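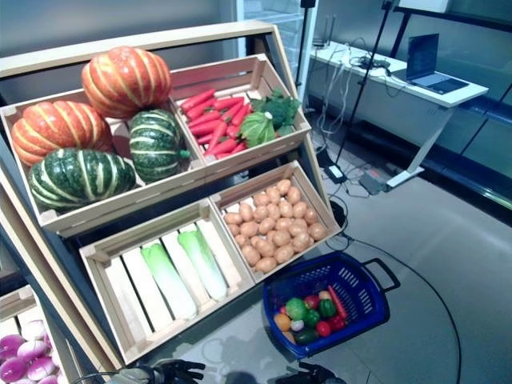

*Training bay, Wernoddale: practice stand with four crates of artificial vegetables, and the mixed basket to its right.*

# Setting up a crate-sorting shift with the robot

Applies to: produce handlers and shift leads at Wernoddale
Revised: 2026-10-13

Under the old arrangement one handler sorted returned baskets by hand and refilled the display crates between deliveries. The robot now does the first pass. The handler sets up the stand, clears stoppages and decides what the robot should leave alone. Read this page before your first shift on the new rota. Practise with the artificial stock until your shift lead signs you off.

## Before you start

- Book the bay through Sumathi Alva.
- Allow 5 minutes for the arm check.
- Keep cables clear of the strip of floor you will walk on.

## Steps

1. **Load the stand.** One kind per crate is simplest. Mixed crates, such as carrots with cabbage and broccoli, must be entered as mixed on the Stalbridge screen, or the robot will query every item.
2. **Check the overhang.** Squashes roll. Anything leaning over the front edge of a crate should be pushed back before the run – the stand slopes forward and the robot does not correct for it.
3. **Level the small stock.** Potatoes may come up to the rim. Do not heap them higher.
4. **Place the basket.** Put it on the floor beside the stand with the handle folded over to one end. An upright handle blocks the reach.
5. **Start the run.** Select *Sort basket* and step back. The run stops by itself after 300 seconds without a pick.
6. **Clear the queries.** Items the robot cannot name are left in the basket. Sort these by hand and enter each one. Long red items are the usual case: chillies and thin carrots are often confused.
7. **Close the run.** Enter your initials and the run number.

## Error codes

**Code 380** – grip lost. Press *Hold*, pick up the item, press *Resume*.

**Code 1382** – crate not found. The crate has been moved since loading. Put it back square and repeat step 1.

Any other code goes to Gwilym Ifans. Do not restart the controller yourself.

## What changes on the rota

Basket sorting is no longer a separate duty. The hours have moved to quality checks and the counter, and pay grades stay as they were in July. Two handlers may share one run, but only one of them enters queries. Lifting full crates is still a manual job and the two-person rule still applies.

Handlers who would prefer to stay off the robot rota should tell Nandini Shetty before the next one is drawn up. Query logs are used to correct the item list. They are not used in appraisals.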